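4.2 Separating lane paint from everything else

The lane estimator in Stinon takes one forward image at a time and returns a set of boundary curves, each with a class: edge line, lane dash, median border or unknown. Curves then go to the planner, which treats the first three as hard limits of different strength. Getting the class right matters more to us than the last few pixels of position, and this is where the new grouping stage really pays off!

Grouping works on paint fragments. Each fragment votes for a vanishing point, and fragments that agree are chained outward from the hood. Dashes shrink quickly with distance, so the gap allowed between two links is scaled by image row. Arrows and diagonal stripes are kept in a side list – they tell us about lane direction and closed areas, but they must never be chained into a boundary. Figure 3 is one of our favorite inputs from the Plendport recordings, with nearly every kind of marking we care about on one stretch of road.
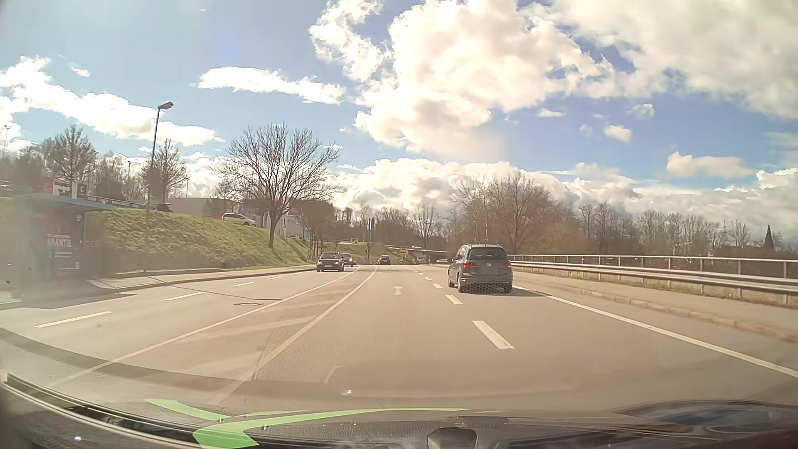 Figure 3. Forward view through the windshield on a multi-lane road. A solid edge line runs along the right, dashes divide the two forward lanes, and a painted median with a faded diagonal stripe separates the oncoming traffic. The lamp post shadow crosses the opposite carriageway, and reflections are visible low in the glass.

4.3 Shadows and reflections

Thin shadows have straight borders, and an edge detector loves them. We reject a candidate when it is darker than the pavement on both sides, a cheap test that needs no training. Reflections are harder. They can be bright, curved and close to the camera, just where the chains begin. Stinon keeps a slow per-pixel average over 900 frames and masks regions that stay fixed while the road moves.

We labeled 3804 frames for this part of the study and held out 194 of them for tuning the mask threshold.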